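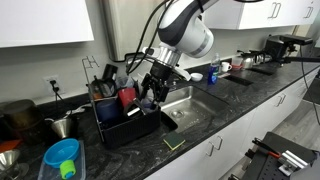
Lists > Kitchen automation > Kit reviews

Home | Threads | Search | Log in

Re: Brinomitz gripper kit, trial terms

> Rakport quote 300 a month for the kit. Is the wrist camera extra?
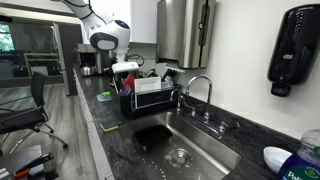 No, it is included. Setup is 200, paid once - the May price list has both.

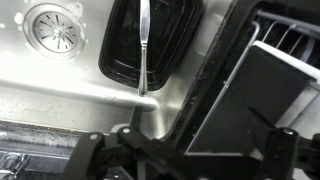
Firmware 104 fixed our dropped connections. Keep the old fingers until then.

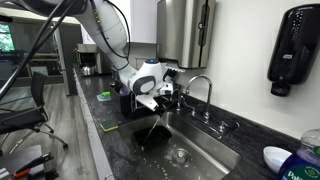 Tool handling is the part I would test first. Thin handles are the hard case, and the black dish brush held over the sink is a fair sample. Ask for 2 spare fingers.

This site uses cookies. Accept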